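Progress report to Bismont, second funding period
Project: Vorka hand-held gripper, upkeep and repair
Prepared by Joelle Obeidat, with bench notes from Yasir Jadoon
10/24/20

1. Where we are

The last report promised you a gripper that would go a whole month without being taken to bits. We got to nineteen days, a personal best, and then the left finger began closing a moment after the right one. You will find the money side in the separate sheet. What follows is what happened to the machine.

Vorka has now done 503 closing cycles on the current set of pads, against 260 on the set before. The old pads came off in August. They had gone shiny at the tips and let go of anything with a slippery shell, and a slippery shell is what most winter coats have. Yasir had been saying so since spring and has asked that this be recorded. It is recorded.

2. Fingers and pads

Both contact pads were replaced with the softer blue stock from Esteck. They go on with two screws and a smear of adhesive, and the adhesive wants a full night to cure. We gave it an afternoon the first time and spent the next morning looking for a pad inside a duvet cover.

The finger plates themselves are the original ones. They are scuffed and they collect dust, and neither of these things affects the grip, so I have stopped apologising for them at meetings. We wipe them down at the start of a session and leave it at that.
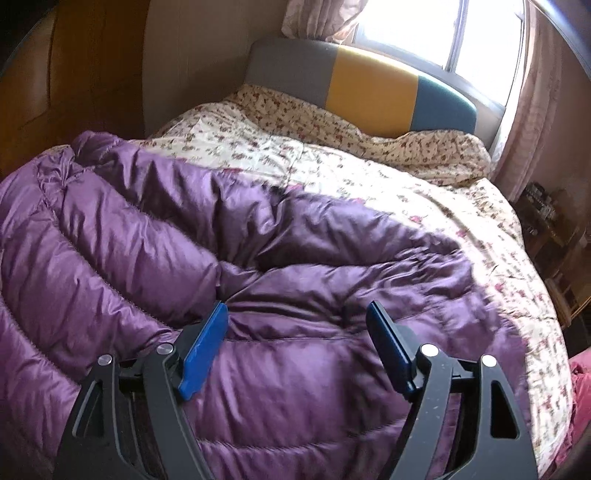
The late closing came down to one pivot. The pin had worked slightly proud of its seat and the link was dragging on it. Yasir pressed it back, checked the other three while he had the thing open, and put a drop of thread lock on each retaining screw. The manual says to use none. The manual also says the screws do not come loose. We have written to Fawzy, who supplied the linkage, and had a very polite reply about a different product.

3. Checks on soft goods

Once the linkage was back together we went on to padded fabric. Foam blocks are kinder and we passed those months ago. A quilted shell slides over its own filling, so the jaws can close perfectly well and come up holding very little. The routine is now this: open fully, lower until the pads are just clear of the cloth, close, lift, hold, let go, and write down what happened before anyone has time to form an opinion. 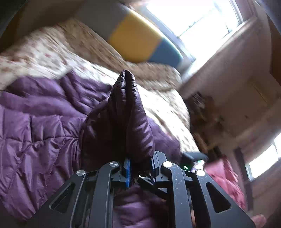
Vorka holding a fold of purple padded fabric between its jaws.

We do 60 lifts to a sitting. Yasir would do more, but after that many the operator's wrist becomes the part most in need of repair, and you did not give us a budget line for wrists.

4. Money and parts

Spare pads, pins and screws for the period came to 131 pounds, under what we asked for. I would enjoy that more if the replacement links from Fawzy had been billed. They have not arrived either, so I suppose it is fair.

5. Still to do

Fit the new links when they turn up. Make a proper jig for setting the pins, to replace the vice and the folded beer mat. Rewrite the care sheet so that it agrees with what we do, including the thread lock. Yasir has a draft, which currently runs to four pages and has a section on attitude. I am cutting it down and will send it to you with the next report.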